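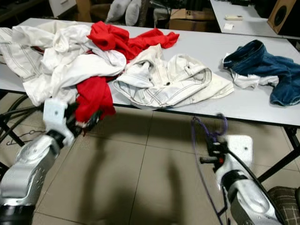
Can I wash a raw denim jacket in the machine at 30 degrees, or must it be by hand?
The machine is fine if you turn the jacket inside out, close all the buttons, and use a short programme with a low spin.

Grekstead Mending and Laundry Board > Washing > Denim and heavy cotton

tollan_k wrote:
I put the short answer at the top because this question comes every few weeks and the old thread is closed. But I would like to hear from others about the details. I have washed my own jacket 5 times in two years and it has kept its shape well. My programme is 30 degrees, 40 minutes, spin at 600. I use half the liquid that the bottle recommends. My water in Claldale is quite soft, so maybe this is not right for everybody.

One thing I am still not sure about is the first wash. The man in the shop said to soak it in the bath before any machine. I did that, and the sleeves became shorter by 2 cm. Has somebody measured theirs before and after?

pinwheel76 wrote:
I don't agree that the machine is fine for a first wash. With unsanforised cotton you can lose a whole size, and a machine makes it worse because the drum moves the cloth all the time. I did one of mine in October, on the wool programme, and now my wife wears it. For a first wash I would always use cold water in the bath, one hour, and dry it flat.

After that I have no problem with the machine.

tollan_k wrote:
Thank you, I should have written that mine was sanforised. It makes a big difference. I can't change the first post any more, so I hope people read until here.

marrowfat wrote:
Sorry for a stupid question, but how do I know if it is sanforised? The label in mine says only 100% cotton and a washing symbol with a hand in it.

pinwheel76 wrote:
Not stupid at all. Often the label doesn't say. If the shop has a size chart with "after wash" measurements, the cloth is probably unsanforised. You can also feel it a little – the unsanforised cloth is more hairy on the surface. If you bought it in a normal high street shop, it was most likely washed in the factory and you don't need to worry.

lowtide_anna wrote:
The hand symbol means hand wash only, so why are we telling people to use the machine? Marrowfat, please follow your label. The makers write these things for a reason.

tollan_k wrote:
They also write it to be safe from complaints, I think. I have shirts with the hand symbol which go in the machine every week. But you are right that it is a risk, and with an expensive jacket I would maybe not do it either.

lowtide_anna wrote:
A shirt costs me 23 pounds. My jacket was several times more. That is my whole point.

old_mangle wrote:
I used to work at the Lawal laundry, on the side where we did uniforms and chef jackets. Some remarks from that time:

Heavy cotton does not like a full drum. If it is folded in the same place during the whole programme, you get pale lines, and they don't go away. Half full is enough.

The metal buttons should be closed, but undo the cuffs. With closed cuffs the water stays in the sleeve end and the dirt line at the wrist remains.

Never put red things with light denim. I know everybody knows this, but I have seen the result too many times. The colour goes first into the stitching thread if the thread is cotton, and it is very hard to take it out from there. Polyester thread takes almost nothing.

About drying: a wide hanger, and pull the collar and the front edges straight with your hands while the jacket is still damp. Then you hardly need the iron.

marrowfat wrote:
Very useful, thank you. What about light colours in general? Mine is a cream one and the collar is getting grey.

old_mangle wrote:
For the collar, ordinary soap in a bar and a soft nail brush. Wet it, rub in the soap, wait 20 minutes, then wash. Don't use chlorine bleach on cream cotton. It can turn it yellow, and the seams more than the rest.

pinwheel76 wrote:
I use Itia stain soap for that, it does the same and smells less. But I would test it inside the hem first.

tollan_k wrote:
I never undo the cuffs, I must try this. And the spin, old_mangle? I said 600 but my neighbour uses 1000 and says I am too afraid.

old_mangle wrote:
800 is no problem for most denim. With 1000 you will have more creases at the elbows. At 600 it will drip on your floor for some hours, so put a towel.

lowtide_anna wrote:
I still say hand wash if the label says hand wash. But I will borrow the advice about the wide hanger.

marrowfat wrote:
Update from 2/24/26: I did it in the bath, cold, with the soap on the collar before. The collar is much better, not perfect. The sleeves are the same length, I measured both. The water was brown like tea and I had to change it twice. Next time I will perhaps be brave and try the machine.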